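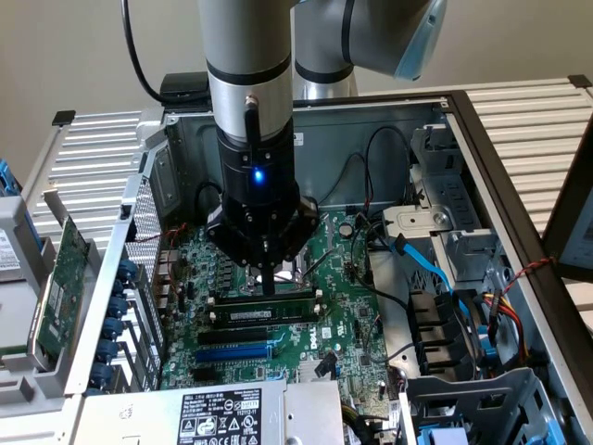

*Fig. 1. Inside of a desktop tower, case lying on its side. The processor socket and the memory slots are both on the motherboard.*

# Handout: The Memory Hierarchy

Introduction to Computer Organization, Rastwood College
Lecturer: Afia Eshun. Exercise group: Valdir Coutinho
Version of 2022-04-27 (replaces the one from February, which had an error in the worked example)

## 1. Why there is more than one memory

A program would like to have a memory that is very large, very fast and very cheap. Such a memory does not exist. The fast kinds need much space on the chip for each bit, and the dense kinds need more time to answer. For this reason a computer contains several kinds of memory, and the hardware and the operating system move the data between them.

From the fastest to the slowest, the usual levels are:

- registers, inside the processor core
- cache, on the processor chip, often in several levels
- main memory, on modules which stand in slots on the motherboard
- storage, that is a solid-state drive or a hard disk

When we go down this list, the capacity becomes larger and the price of one bit becomes lower, but the waiting time grows. The step between main memory and storage is much larger than the others. Please remember this, we will need it again when we come to virtual memory.

In Fig. 1 the distance between the socket and the slots is short for a person. For a signal it is not so short. Still, the length of the wires is only a small part of the delay. Most of the time is spent in the memory chips and in the controller.

## 2. Static and dynamic cells

Cache is built from static cells (SRAM). One cell usually has six transistors, and it keeps its value as long as the power is on. To read it, we do not disturb it.

Main memory is built from dynamic cells (DRAM). One cell has a single transistor and a small capacitor. The charge in the capacitor represents the bit. Two things follow from this:

1. The charge leaks away, so each row must be read and written back at regular times. We call this refresh.
2. Reading takes the charge out of the cell, so the value must be restored after each read.

Students often ask if refresh makes the memory unusable for a part of the time. Yes, but the part is small, and in this course we ignore it.

Both kinds are volatile. When the power goes off, the contents are lost. In storage the contents remain.

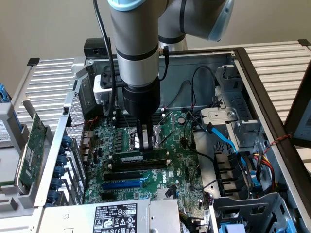
*Fig. 2. A memory module just above its slots. The dark chips are placed along its length.*

## 3. Rows, columns and the row buffer

The cells of a DRAM chip are arranged in a grid. An address is given in parts. First the row address opens one row, and the whole row is copied into the row buffer. Then the column address selects the wanted bits from the buffer.

If the next access falls into the same row, the first step is not necessary, and the answer comes sooner. If it falls into another row of the same bank, the open row has to be closed first. So the name "random access memory" should be taken with some care: every address can be reached, but the time is not the same in all cases.

A module carries several such chips, and they work together. Each chip delivers a few bits of the word, and the controller receives all of them in parallel.

## 4. Locality

A cache is small compared to main memory. It can help us only if the program behaves in a regular way, and fortunately most programs do.

**Temporal locality.** If an item was used now, it will probably be used again soon. A loop counter is the usual case.

**Spatial locality.** If an item was used now, the items near to it will probably be used soon. We see it when a program goes through an array, and also in the instructions themselves, because they are mostly executed one after another.

To make use of spatial locality, the cache does not load single bytes. It loads a whole line. In this handout a line has 64 bytes.

A library desk is a good comparison. You bring a few books from the shelves and keep them on the desk while you need them. When the desk is full, one book must go back before another can come. Which one should go back? A common answer is the one that you have not touched for the longest time (least recently used, LRU).

## 5. Average access time

The formula is

**average time = hit time + miss rate × miss penalty**

The hit time is paid on every access, also when the access misses. In the February version the hit time was left out for the misses. Hiyori Wada found the mistake, and I thank her for it.

### Worked example

A program adds up an array of 496 integers. Each integer has 4 bytes. The array starts at the beginning of a cache line, and the cache is empty when the program starts. The hit time is 2 ns and the miss penalty is 42 ns. We count only the accesses to the array.

- Size of the array: 496 × 4 = 1984 bytes
- Number of lines: 1984 / 64 = 31
- The first access to each line is a miss, so we have 31 misses
- Miss rate: 31 / 496 = 0.0625
- Average time: 2 + 0.0625 × 42 = 4.625 ns

Now suppose that the same number of integers is spread in memory, so that each one lies in its own line. Then every access is a miss, and the average time is 2 + 42 = 44 ns. The number of additions has not changed, only the place of the data.

Hüsnü Tatlı asked in the exercise group if a real processor would show exactly these values. It would not. A real processor tries to guess which line will be needed next and loads it early (prefetching), and it can also do other work during a miss. The formula is a simple model, but it shows in which direction a change will go.

## 6. Writing

Reading is the easy case. For a write we must decide when the lower level receives the new value.

| Method | What happens on a write | Remark |
|---|---|---|
| Write-through | Cache and lower level are both updated | Simple, but more traffic |
| Write-back | Only the cache is updated, the line is marked dirty | The dirty line is written when it leaves the cache |

Write-back is the more common choice in large caches.

## 7. Exercises for the next meeting

1. Repeat the worked example with integers of 8 bytes. Which values change?
2. Give a piece of code with good temporal locality and poor spatial locality.
3. A matrix is stored row by row. Explain why it can be slower to go through it column by column, and name a size of matrix for which you expect no difference.

Solutions should be handed to Valdir Coutinho, on paper or as a text file. Salamatu Darko has the key for the reading room if you want to work there together.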